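Robot cell budgeting

Robot cell budgeting is the planning of money, time and floor space before a company or public body buys a robot. The term covers the arm, the gripper, the safety equipment, the control computer and the labour needed to put them into service. In smaller organizations it is often done together with the yearly equipment plan, which in many cases closes in February.

Background

Early budgets listed only the price of the arm. The planner Oddur Holst, in his handbook Pastor, proposed to divide the cost in 3 parts: purchase, integration and upkeep. His method was later adapted for electronics dismantling by Ramiro Pacheco at the Plerketti recycling centre, where desktop computers are taken apart for reuse. In this kind of work the cables are a main difficulty, as they lie across the parts which the gripper must reach.

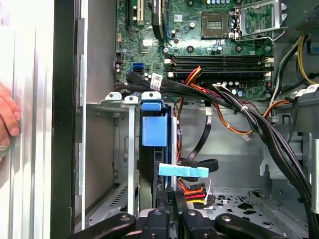 What should be budgeted first, the arm or the gripper?
The gripper is usually budgeted first. Its weight and reach decide which arm is suitable, and a change of gripper after the order can mean a change of arm as well.

Cost items

The Plerketti plan reserved 100 hours of labour for integration and 2 spare sets of fingertips. Wrist cameras were entered as a separate item, together with their cables and mounts. The supplier Vendura offers leasing, and the planning program Nustance can compare a lease with a purchase over several years. Training of operators is frequently forgotten and must then be paid from the maintenance budget.

Criticism

Some planners consider the three-part method too coarse for tasks where a person and a robot share one workpiece. They prefer to calculate the labour of the person separately.

See also: Equipment leasing; End effector; Electronics recycling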